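Robotics club, build + code meeting
23 February 2020, notes by Yatziri Bautista (typing fast, sorry)

Present: 9. Late: Tovar, came in during item 2.

**1. Last time**

Minutes ok, no changes. Still owed from last meeting: parts list (Horix), spare cables labeled (no one did it). Carried over.

**2. Sorting task**

Most of the meeting. Regional rules sheet says the arm has to pick blocks by shape or by color, judges choose on the day. So we need both modes working, we only have color and it's shaky.

Horix ran color mode. 5 picks logged, 2 dropped. Both drops were the star. Points don't line up with the fingers unless you rotate the wrist first. Adton wants to add a rotate step before closing, Horix thinks it costs too much time. Agreed: try it, time it, decide next meeting.

Tovar brought up starting layout. If blocks start too close together at the back the fingers can bump the one next door. Rules don't give a minimum gap. Sudon to email and ask.
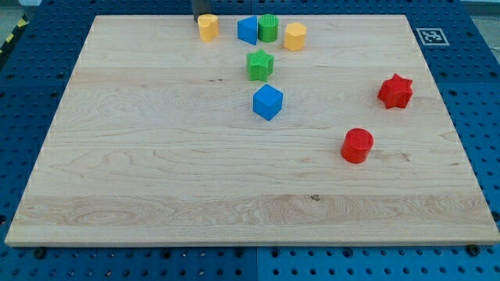 *Maple board with the eight blocks, most of them toward the back, two reds off to the right.*

Shape mode: camera code can't tell cylinder from hexagon every time. Adton says it's the threshold, Tovar says it's the lights. Long discussion, not settled. Will test with the blinds down and then with blinds up, same code, same blocks, and write teh numbers down this time.

Leave the board bolts alone please. Last time the board got shifted and we lost the whole calibration. If you have to move it, redo the marker check before running anything.

**3. Code**

Branch got merged without review again. Agreed one other person reads it first, even for small stuff. Log from the long run has 611 lines, 546 are the same warning. Adton will find where it comes from and shut it up.

**4. Money**

Finger pads wearing thin. Sudon found a set, will send the link around. Vote: yes, buy one set, see how they hold up. Travel for the August meet pushed to next time, need the form back from the office first.

**To do**

- Adton: rotate step, warning in log
- Horix: parts list (really), time the picks with and without rotate
- Tovar: blinds test, results in shared folder
- Sudon: email on minimum gap, link for pads
- Yatziri: label cables, book the room, chase office for travel form

**5. Other**

Key goes back on the hook after, not in somebodys bag. Batteries on charge before you leave.

Next meeting same room, same time. Tovar takes notes.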